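Lidville Early Learning Supplies > Catalogue > Shape and Space > Sorting Trays

Search the catalogue Enter product name or code Go

Harahap Shape-Sorting Tray, Blue

Catalogue code 874

The Harahap Shape-Sorting Tray is supplied to nurseries, infant schools, therapy rooms and family centres. It consists of one thick blue tray with cut-out openings in its top surface and a set of separate blocks to be matched to them. The tray is intended for use on the floor or on a low table, by one child working alone or by two children sitting on opposite sides.

The product was added to the Lidville catalogue following a period of use at the Jirnavcombe Nursery Centre, where it replaced an older set of lidded sorting boxes. Staff at the centre had asked for a sorter in which the openings could all be seen at once and which did not need to be turned over and emptied between children. The present tray meets both requests. It remains flat throughout the activity, and an adult seated beside the child can see which opening is being tried.

Description

The tray is a single rectangular slab with a flat top. The openings are arranged in three rows and include round holes, narrow slots, an oval, a star, an arch and a rounded shape resembling a flower. Several of the round holes are grouped closely together, and children will often return to these groups after the larger openings have been mastered. The front face is plain, so that attention is kept on the top surface.

The blocks are kept separate from the tray and may be introduced a few at a time. Some have shapes that children recognise from everyday life, such as a house with a pointed roof, and these are useful in conversation as well as in sorting. Others, including the arch, invite a child to compare the outline of a block with the outline of an opening. Blocks differ in size, and centres may wish to begin with the larger ones. 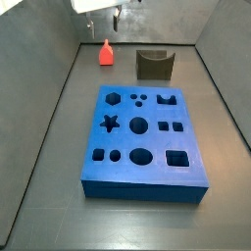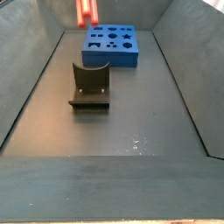 Suggested use

For a first session, the tray should be placed squarely in front of the child with two or three blocks beside it. The remaining blocks should be kept out of reach. The child should be given time to handle each block before being asked to find its place. Adults are advised to name the shape once, clearly, and then to wait.

In later sessions the blocks may be set out behind the tray, so that the child must look across the openings before choosing. The tray may also be turned through a half circle. Children who have learned the position of an opening by habit will then need to look for it again, and staff at Jirnavcombe have found this a helpful check on progress.

For paired work, one child may choose a block and the other may point to the opening. The pair should change roles after each block. A session of this kind is best kept short and is well suited to the period before the midday meal.

The blocks may be used without the tray for early building and for simple drawing exercises in which a child traces round the base with a thick pencil. The house and the arch are both suitable for this purpose.

Surface and position

The tray should stand on a smooth, level floor or table. A plain surface in grey or another quiet colour is recommended, as patterned carpets and bright play mats make it harder for young children to pick out the blocks. A surface with low sides will prevent the smaller pieces from rolling away. Strong light from one side should be avoided where possible, as it can cast shadow into the openings.

Care and storage

Wipe the tray and blocks with a damp cloth and mild soap, and allow all parts to dry fully before storage. Do not soak the tray or place it in a dishwasher. The openings should be checked regularly for crumbs and modelling dough, which may be removed with a soft brush.

Store the tray flat. Heavy items should not be stacked on top of it. Blocks should be returned to the drawstring bag supplied and checked against the printed card enclosed with each set.

Supervision

The set contains small parts. It is to be used only under the direct supervision of an adult and should be put away at the end of each session. Any block or tray that is cracked, torn or worn at the edges must be withdrawn from use.

Ordering

Harahap Shape-Sorting Tray with blocks: code 874
Replacement blocks, full set: code 679
Tray only: code 524
Plikton low table, suitable for use with the tray: code 100

Orders from schools and nurseries may be placed on account. Private customers are asked to pay at the time of ordering. Replacement blocks are sold as a full set and cannot be supplied singly. Orders received during February may be subject to delay while the annual stock check is carried out at the Plikton warehouse.

Goods may be returned if unused and in their original packing. Items that have been used with children cannot be accepted back for reasons of hygiene, except where a fault is reported.

Questions about the suitability of the tray for a particular group of children should be addressed in writing to Sekar Hutapea, Learning Resources Adviser, at the Lidville office. Centres that wish to see the tray before ordering may arrange a visit to the Jirnavcombe showroom, which is open from 9.30 in the morning.

Contact us | Copyright Lidville Early Learning Supplies | Back to top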